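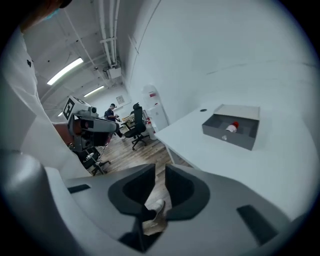 Two trips up the stairs and there was still stuff in the hall, one reader wrote to us after the Usis workroom changed floors in February. She wants to know if the old room is coming back as a classroom. Short answer, no.

The move is done, mostly. Usis, the small parts and repairs outfit on Grotuswood, gave up its ground floor space and took the long room upstairs, Room 209. White walls, wood-plank floor, strip lights down the ceiling. Rent is 800 a month, the landlord, Yazdani, confirmed by phone. The lease is for 2 years with an option after that.

Size was the draw. The new place is listed at 1,152 square feet, and Usis says it can seat up to a dozen once the rest of the desks come in. The white ones have a round grommet hole near the back for cables, which the old tables didnt. Black rolling chairs came over from downstairs. So did the lidded gray boxes, small items go in those – bottles, little clear things, whatever would otherwise roll off a desk.

Still to sort: the tables farther back. Clutter, plenty of it. Usis says each table gets cleared by whoever works at it, no deadline given. Tall white cabinet stays against the back wall for now. Ludier, the moving firm, is due back at 4 p.m. for the last of the empty crates and asks that the hallway be kept open untill then.

Deliveries go to the side door, same as before. The bell there doesn't work, knock loud. Mail for the old room number is being held at the front desk and can be picked up in the mornings.

As for the ground floor, Yazdani says it will be let as storage. Two inquiries so far, nothing signed. Floor gets redone first – tenants above should expect some noise before noon.

Parking is unchanged.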